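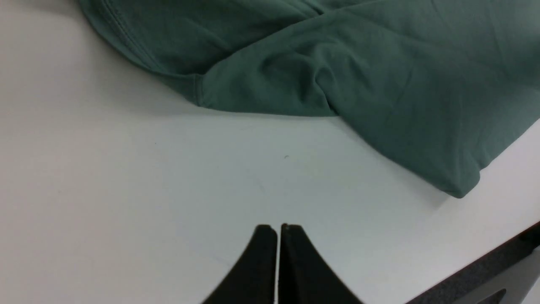
Figure 1. Wrist view, green T-shirt on the white table.

Work package 2: demonstration at Felville, February

The folding cell was shown to the Trirken review group in two sessions. Attendance was some 400 over the open day.

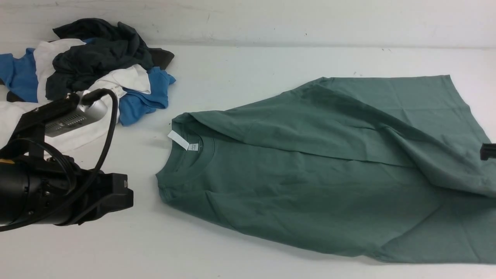 Garment selection remains the main risk to the Delurham trial. Mixed laundry is presented as a heap, and blue, white and dark grey items lying over one another, as at the back left of the table, are harder to separate than a single shirt is to fold. Ó Riain will supply 5 further garment types.

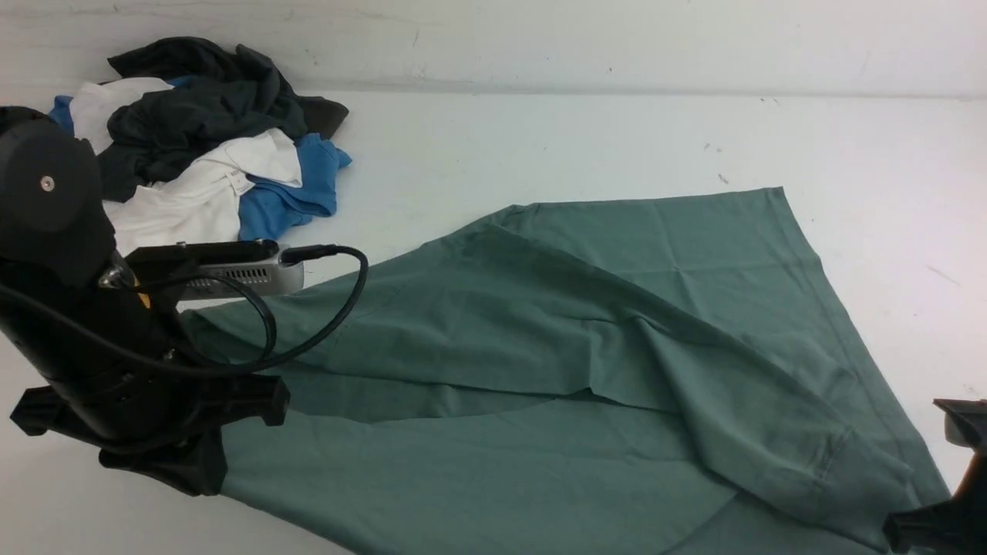
Figure 2. Gripper over the left part of the shirt.

The training set stands at 3266 folds. Lint on the work surface is to be added to the cleaning schedule.
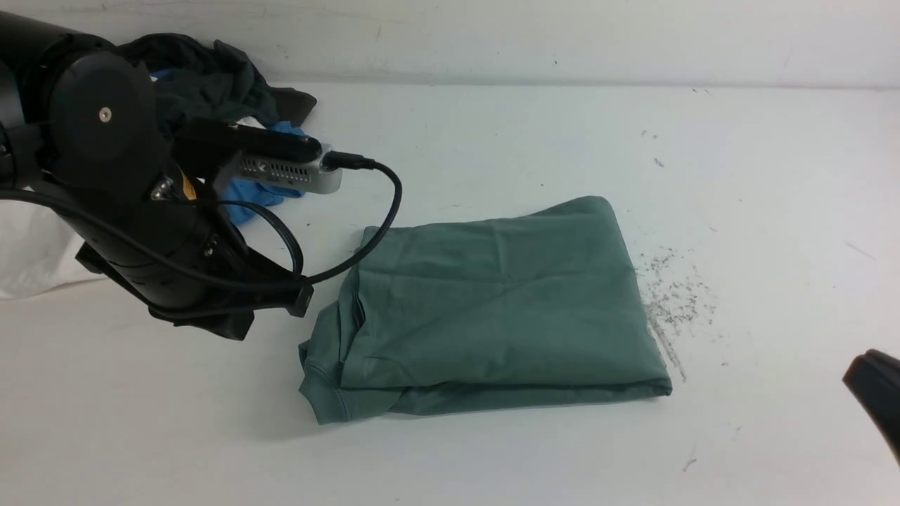 Figure 3. Garment folded to a roughly rectangular stack.

Outstanding: revised cycle time target, spares list.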